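Lunes, casi medianoche

Querido diario, o querida yo de dentro de unos años, que serás la única que lea esto con paciencia: hoy ha llegado la caja de mayo. Y ya sé que prometí en enero no volver a apuntarme a ninguna suscripción, que lo escribí aquí mismo con letra grande y subrayado, pero Evangelista no cuenta, porque Evangelista fue un regalo de Clementina por mi cumpleaños y los regalos no se devuelven. (Que después yo la renovara por mi cuenta es otro asunto, y esta noche no me apetece entrar en él.)

El repartidor llamó a las nueve y pico, cuando yo todavía tenía el pelo envuelto en la toalla, y me hizo firmar en esa pantallita donde siempre me sale una firma de niña de párvulos. La caja venía algo abollada de una esquina, pero por dentro estaba todo perfecto, con su papel de seda color mostaza y la pegatina redonda que me da tanta pena romper. La despegué despacito con la uña y la he guardado en el cajón de las cosas que guardo, que ya no cierra bien.

Voy a apuntar lo que traía, que luego se me mezclan los meses. Un pañuelo de Cerneria, fino, con un dibujo de ramitas en azul que me ha enamorado nada más verlo. Un jabón de afeitar de Fonitz, que no sé a quién se le ocurrió meter en una caja que llevo recibiendo yo, Maruja, desde el otoño, aunque huele tan bien a cedro que lo he puesto entre las sábanas. Un par de calcetines gordos, en mayo, con el calor que ya hace. Y una libretita de Memov con las hojas sin rayas, que es como me gustan a mí, porque en las rayadas siempre siento que me están corrigiendo.

Llamé a Clementina Carvalho en cuanto acabé de desenvolverlo, como hacemos todos los meses, cada una con su caja en la mesa y el teléfono en altavoz. A ella le había tocado el pañuelo en verde y se quejaba, y yo le decía que el verde le va de maravilla a la cara, y ella que no, que la hace parecer enferma, y así estuvimos casi una hora entera, que se me quedó el café helado. Al final hemos quedado en que el domingo los ponemos los dos sobre la colcha y decidimos. Yo sé que voy a acabar cambiándoselo. Siempre acabo cambiándoselo. El otoño pasado fue el bolsito y en Navidad los pendientes, y tan amigas.

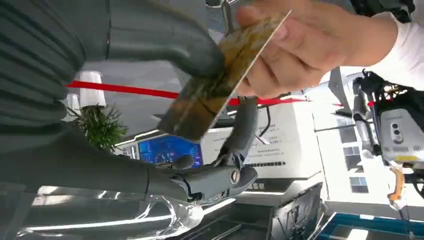

Una tarjeta dorada que pasa de mano en mano.

Después de comer me puse a hacer cuentas, que es lo que no hay que hacer nunca con el estómago lleno. Si pido la caja mes a mes pago más, y si cojo el plan largo me descuentan 70 pesos en cada envío, pero hay que comprometerse y pagar por adelantado 1584, y a mí comprometerme me da sudores hasta con el dentista. Además están los puntos. Con 1000 puntos te mandan una caja de las antiguas, a elegir entre las que les sobran, y yo tengo la ilusión puesta en la del invierno de los guantes, que me la perdí por despistada. Me pasé un buen rato buscando dónde ponía cuántos puntos llevo y no hubo manera, tuve que escribirles. Me han contestado muy amables que me responderán pronto, cosa que no sé muy bien si cuenta como respuesta.

Mi hermana dice que con lo que gasto en sorpresas podría comprarme lo que de verdad quiero. Y tiene su razón, se la doy aquí donde no me oye. Pero es que yo no sé lo que quiero hasta que lo tengo delante. El pañuelo de hoy, por ejemplo, no lo habría mirado dos veces en una tienda, habría pasado de largo hacia los grises como hago siempre, y esta tarde bajé a por el pan con él puesto al cuello y la panadera me dijo que qué guapa. ¡La panadera, que no le dice nada bonito a nadie!

Los calcetines se los daré a mi sobrino, que tiene los pies fríos todo el año. El jabón se queda en el armario. La libreta la tengo aquí al lado y todavía no me he atrevido a estrenarla, me pasa con todas, la primera página me impone muchísimo. Quizá la use para ir apuntando las cajas, una hoja para cada mes, con lo que me gustó y lo que regalé, y así dejo de llenar este diario de jabones y calcetines.

Mañana tengo que llevar los cartones al contenedor, que se me están juntando detrás de la puerta, y llamar a la modista por lo de la falda. Y contestar a Clementina, que me acaba de mandar una foto con el pañuelo verde puesto y le queda precioso, se ponga como se ponga.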